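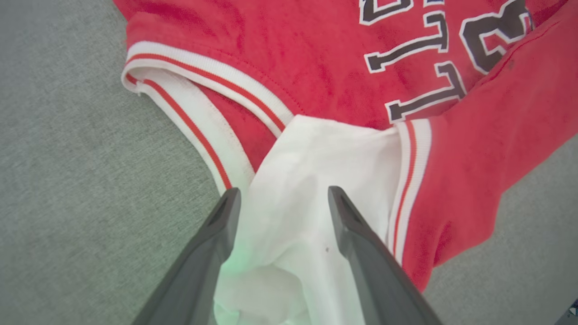

Häufige Fragen zur Textilrücknahme

Welche Textilien nimmt Kadel an?
Angenommen werden tragbare Oberbekleidung, Haushaltswäsche und paarweise gebündelte Schuhe. Teppiche, Matratzen und stark verschmutzte Arbeitskleidung sind von der Rücknahme ausgeschlossen.

Muss die Kleidung gewaschen sein?
Ja. Feuchte Ware wird an der Annahmestelle zurückgewiesen.

Wie viel darf ich abgeben?
Je Haushalt und Monat bis zu 27 kg. Größere Mengen — etwa bei Haushaltsauflösungen — sind schriftlich anzumelden.

Erhalte ich eine Bescheinigung?
Privatpersonen erhalten auf Wunsch eine Quittung ohne Wertangabe. Vereine wenden sich bitte an Romain Pichon, Standort Cascombe.

Kann ich abgegebene Stücke zurückfordern?
Nein. Mit der Abgabe geht das Eigentum an Kadel über. Bitte prüfen Sie vorab alle Taschen.

Gelten im Februar andere Zeiten?
Wegen der Inventur bleibt die Annahme im Februar vormittags geschlossen.

Kontakt | © Kadel Textilrücknahme | Nach oben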